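The small room at Charpentier, after the big sort-out
Posted February 6, 2022 by Charpentier, Vustport

Quick one before I lose the will. We've had the craft room upside down for 3 weeks and it's finally fit to look at, so a gallery, as promised to everyone who kept asking. 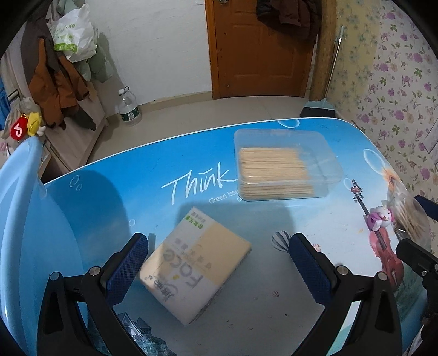 Same order as the room, more or less, starting at the table and going round past the window to the cupboard. Captions are short. Some are longer than I meant. Last year's gallery had 2,285 visits which I still can't quite believe, so hello again if you were one of them, and sorry about how the glue corner looked back then.

THE TABLE

The table itself. Blue, white and grey top, bubbles and hot-air balloons all over it. Came with the room. I wanted to cover it with oilcloth and was outvoted by everybody under ten.

"Think" in big white letters, then "Green issu" and you lose the rest under whatever's been put down. Been asked a lot what it says. It's a printed table, it says table things.

Stripy balloon, black and white. The one the children always fight to sit at. There's a tiny one further along that hardly anyone spots.

Thin wooden sticks in their clear box. Lid has gone off somewhere, not bothered. Lying all the same way, please keep them like that, took ages.

Sticks again, from the top. Space left at one end so you can get your fingers in. Please don't top it right up, they jam and then somebody tips the lot out.

Pack of tissues. Green Chinese writing on the wrapper. Lives on the table from now on and not in the cupboard, we've had enough sticky hands on the chairs.

White rim, close up. Paint on it last term, gone now. Washing-up liquid and an old toothbrush, more than 20 minutes of it, never again.

A house. Sticks and white glue, no roof as yet. Roofs are next time.

Another house, different maker, all roof and no house. Prefer this one if I'm truthful.

Raft with a paper sail. Floated in the washing-up bowl for a bit.

Fence. Just a fence. Very proud of it, so in it goes.

Stick star, before the thread. And the one beside it after the thread. Wool works better than cotton for this, cotton slides down into the middle and bunches.

THE WINDOW SIDE

Window ledge, wiped. First time the whole ledge has been on show since May I think.

Brush jars. Fine ones in the tall jar, fat ones in the short jar, glue spreaders in the mug with the broken handle. Do NOT mix spreaders and brushes, I've thrown away so many brushes with set glue in.

Drying line with pegs. Moved up a bit so tall people stop getting wet paper in the face.

What was on the drying line that afternoon. Mostly fish.

Radiator shelf. Things dry here in half the time but curl up. Put a book on top when they're nearly done.

Pot of blunt pencils waiting to be sharpened. Pot of sharp pencils is behind it, out of sight, it's very small.

The sharpener. Clamps on the ledge, turn the handle, catches the shavings in a drawer. Empty the drawer!! Found it packed solid.

Plant. Alive. Was moved to the hall during the painting and sulked, now back and putting out a leaf.

Blind, mended. Cord shortened and wound on the hook where small ones can't reach it. Please wind it back after you've used it.

THE SHELVES

Top shelf. Nothing heavy up here any more. Felt, card tubes, bags of wool.

Felt sorted by colour. I know it won't last. Take the picture while you can.

Wool odds and ends, all in the one bag. Gave up on sorting this.

Middle shelf, paper. Big sheets flat on the bottom, then coloured, then the off-cuts tray. Use the tray first, there's loads of good stuff in it.

Off-cuts tray full. Off-cuts tray after one afternoon of stick houses. Windows, doors, curtains, a letterbox.

Bottom shelf, clear boxes. Went for clear ones this time after years of biscuit tins with the wrong label on. You can see what's in it, you don't need the label, you don't need to shout across the room. Got them from Prultimport in one go. They stack alright if you dont overfill them.

Buttons. Corks. Bottle tops, washed. Lolly sticks, which are the wide ones, don't put them in with the thin ones.

Bead box. Split into three after the Incident. Still finding beads under the radiator.

Box marked Misc. I said there would be no Misc box. There's a Misc box.

Labels anyway. Some people like a label. Brown parcel tag on string, pencil so we can change them.

Scissors rack, block of wood with holes drilled in it. Holds 10, and at the end of a session you can see straight off if one's still out. Left-handed pair has the red tape on.

THE GLUE CORNER

Was dreadful, is now ok. Washing-up bowl with a cloth in, glue bottles upside down in an egg box so they run.

Egg box close up. Cut the lid off, that's all there is to it.

White glue for sticks. Glue sticks for paper. Nothing hot, nothing that smells, not in a room this size.

Scrap board for gluing on. Peel your work off before it's fully set, if you leave it overnight you're taking a bit of the board home too.

Aprons on hooks. Small, small, small, large, and the one with the dinosaur which is apparently in a size of its own.

Floor under the glue corner. Offcut of vinyl, loose, lifts up for washing. Old one went to the tip and needed two of us to fold it.

THE CUPBOARD

Cupboard before. Sorry.

Cupboard during. That's the hall, with the cupboard in it. All of it. Walked sideways to the loo for four days.

Cupboard after. Doors shut without a knee against them.

Left side is spares. More sticks, more tissues, glue refills, masking tape. If you take the last one, write it on the pad inside the door.

Right side is belonging to the Ustau evening group. Baskets and cane. Please don't borrow the cane, they soak it and lay it out ready and it puts their whole evening back.

Ustau's half-made baskets, put here with their permission. Lovely things. The handle on the big one is being redone.

The pad inside the door. One entry so far and it says biscuits.

Found at the back: a jigsaw with no box, somebody's recorder, a good pair of secateurs, a single wellington. Claim from the desk. Wellington particularly.

THE DOOR END

New hooks, lower down. Bags on these, coats on the others.

Noticeboard stripped. Pins in the pot. Had notices three deep on here, some for things in rooms we haven't used for ages.

Noticeboard as of now. Session times, the tidy-up list, a map of how to find us from the Vustport bus stop. Room for one more if it's small.

Tidy-up list since people ask for the wording:
Sticks back in the box, lying flat.
Tissues back on the table.
Lids on glue.
Scissors in the block.
Wipe the table, and the rim too, and then push the chairs in.

Chairs. Felt pads on every foot, the room downstairs has noticed the difference and sent up a thank you card.

Bin, recycling bin, and the bucket for wet paper. Wet paper doesn't go in the recycling. I'll put a sign up. I've put a sign up before.

Last one, light off, door to. Paint still smelled a bit so the top window's on the latch.

ODDS AND ENDS

A few things people have asked since I said the gallery was coming.

Sessions start back as usual, same times, same price, pay in the tin. Under eights bring a grown up. The grown up can make something as well, there's no rule, last time two of them built a bridge and wouldn't leave.

We could do with: clean corks, wool in any amount, thin card (cereal boxes are perfect), and egg boxes with the lid still on. We're fine for jars. Very fine for jars. Please, no more jars.

If you've a photo of your stick house at home send it in and I'll add it at the bottom when there's a few. Plain jpg if you can, and say which age group, first name only or none at all. Roofs week is next so if yours is in the room still roofless it's quite safe, it's on the high shelf next to the felt with the others.

And someone wanted the table's measurements for a cloth. I've not measured it. Round corners, so you'd need to allow for that. I'll get a tape on it when I'm next in and put it here.

Right, kettle. More when the roofs are on.

Last updated: May 2022, two captions fixed and the table question still not answered, sorry

Charpentier, Vustport. Contact: ask at the desk or use the form. Pictures and words © Charpentier, please ask before using. Back to top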